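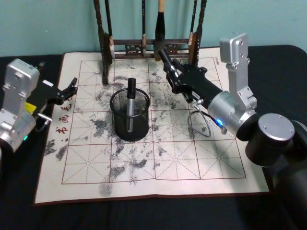 Brush Writing for Beginners — Week 2 Handout
Instructor: Dilek Ersoy
Sep 18, 2018

Water cloth, brush care, first strokes. Read before class please, we lose too much time otherwise.

The cloth

Water-writing cloth = reusable practice sheet. Wet brush, plain water, stroke goes dark. Dries, stroke fades, write again. No ink on the cloths! Ink stays. If yours is already blotchy that's fine to practice on, pick the cleanest squares.

Grid is the rice-character pattern (mi zi ge). Called that because the lines inside each square look like the character for rice, 米. Center lines one way and the other, plus both diagonals. Eight small sections. One character per square. Use the lines to find the middle first, then worry about everything else.

Characters run top to bottom, columns go right to left. Start top right. Half the class started top left last week.

Dry the cloth flat, then roll it. Don't fold — creases catch the brush tip. Don't iron it either.

Holding the brush

Handle upright, not slanted like a pen. Thumb and first two fingers hold, ring finger pushes from behind, pinky just follows along. Hollow palm. Wrist off the table for anything bigger than small script. Shoulder down. You will forget, everybody does, I'll come by and remind you.

Loading: dip, let the hair drink, then drag the tip along the rim of the dish to bring it back to a point. Dripping brush = fat blurry strokes.

First strokes (18 of each, slow)

1. Dot. Press, small turn, lift.
2. Horizontal. Press at the start, travel, press again at the end. Rises a little to the right.
3. Vertical. Same idea, straight down the center line.

Then 十 using 2 and 3. Then 木 if you have time left, though we haven't done the sweeping strokes yet so just try it.

Brushes and rack

Wide heads for big characters, slim ones for small script. Don't grab the biggest one first, it takes alot of water and is hard to control. Slim handle with a medium tip is best for the squares we're using.

After use rinse in cool water untill it runs clear, squeeze gently, shape the tip with your fingers. Hang by the loop, tip down, so water runs away from the glue where the hair meets the handle. Leave a gap between brushes. Never stand one on its hair in the water dish.
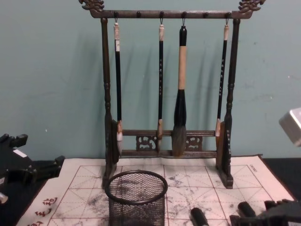

For next week

Fill one full sheet with horizontals and verticals. Paper is fine if you have no cloth at home. Bring it in, messy ones too.

Buying your own: one medium mixed-hair brush is plenty for now. Taletti carries them, so does Kontogiannis. Skip the big boxed sets.

Reading: the stroke order pages, 3 in all, back of the course packet. Ink starts in January, not before — keep the bottles at home until then.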